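## 3. Setting up the dehumidifier

This section covers the Ukitz upright dehumidifier as supplied by Dretdale Hire. The maker's own booklet is in the pocket on the back. Where it disagrees with what follows, follow the booklet on anything electrical and this section on everything else.

The carton says the machine removes 20 litres a day. Treat that number with suspicion. It comes from a very warm, very damp test room, and few people live in one. In a cool back bedroom you will collect far less, and the machine isn't faulty when that happens.

### Before you switch on

1. Stand the machine upright and leave it for a few hours. If it travelled on its side in a car, leave it overnight.
2. Choose the dampest room you can close off. The booklet claims one unit will "treat the whole home". We have yet to see it happen in a house with doors.
3. Keep the back grille clear of walls, curtains and furniture. The booklet says a hand's width is enough. Give it twice that if you can.
4. Plug straight into a wall socket.

> **Caution:** Do not use an extension lead, a timer plug or an adaptor. The "smart" plug that some shops sell alongside this model is no exception, whatever its packet says.
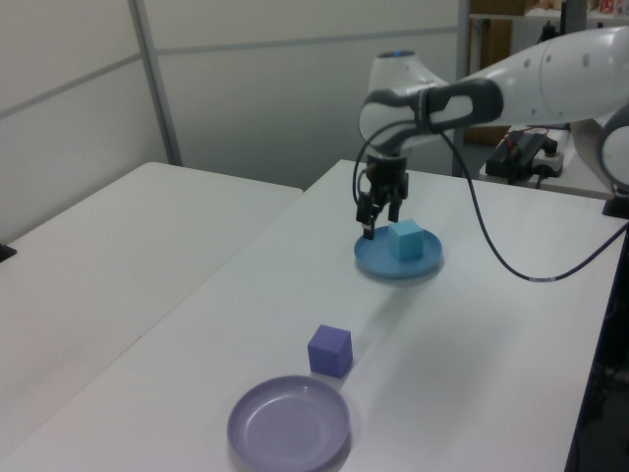 5. Pull the water tank forward, check that the float moves freely, and push it back until it clicks. A tank that is nearly in looks just the same as one that is in, and the machine will sit there with its red light on until you notice.
6. Close the windows. Close the trickle vents too, but only while the machine is running.

### Choosing a setting

The panel offers Auto, Laundry, Quiet and Eco. We are not convinced these are four different things.

1. Start on **Auto** with the target at the middle mark.
2. Leave it alone for a full day before changing anything.
3. If the windows are still running with water the next morning, turn the target down one step.
4. Use **Laundry** for drying clothes indoors. It ignores the target and runs flat out, so remember to turn it off.

*Note:* **Quiet** slows the fan. The compressor makes most of the noise and carries on as before. Light sleepers should put the machine in another room.
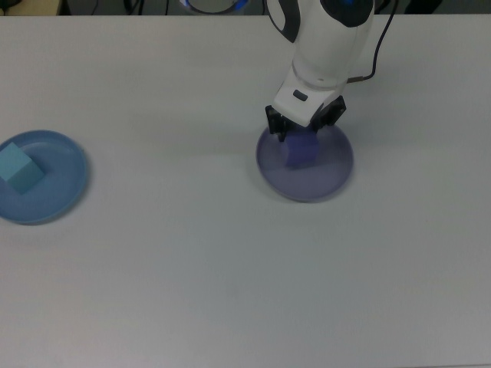
The humidity figure on the display is taken inside the casing, where the air has already been warmed a little. It often reads lower than the room. We suggest standing a cheap Bjarnason dial gauge on the far side of the room and believing that one, or at least believing it more. Leave the gauge an hour to settle after you move it, and keep it off outside walls.

**Eco** switches the fan off between checks. It does save some electricity. It also means the machine can miss a rise in damp after a shower, so we would not use it in a room next to a bathroom.

### Fitting the drain hose

You can skip this if you don't mind emptying the tank.

1. Switch off and unplug.
2. Remove the rubber bung at the back and keep it somewhere you will find it again.
3. Push the hose on firmly. The clip supplied is weak; an Erholm hose clip from any hardware shop holds better.
4. Run the hose downhill all the way to the drain. It can't climb over a door sill, despite the drawing in the booklet.
5. Check the floor under the joint after an hour, and again before bed.

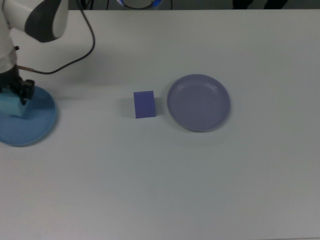

### Cleaning and filters

1. Slide out the mesh filter every fortnight and vacuum it. Wash it in lukewarm water if it is greasy, and let it dry fully.
2. Wipe the tank with washing-up liquid. The scented tank tablets do nothing we could measure.
3. The black carbon filter is optional. The filter light comes on at 1,550 hours, although the booklet gives the filter's life as 2,000 hours. Neither number has anything to do with how dusty your house is. Look at the filter and decide.

To clear the light, hold **Filter** until it beeps. This resets the counter whether or not you have changed anything.

> **Caution:** Never run the machine with the mesh filter out, even for a short test.
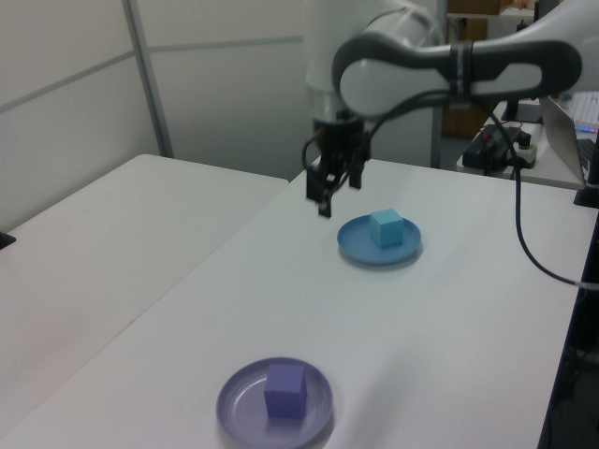 **TROUBLESHOOTING**

**Tank empty after a day.** Check the room's humidity on a separate gauge. If it is already low, there is little water to collect. If it is high and the room is cold, warm the room and try again.

**Ice on the coils.** Normal in a cold room, up to a point. The machine should defrost itself. If ice is still there after an hour, switch off and let it melt.

**Red light stays on.** Refit the tank. Then refit it again, more firmly.

**Black mould comes back.** A dehumidifier won't fix a leaking gutter or a cracked pipe, and the advertising ought to say so. Find the leak first.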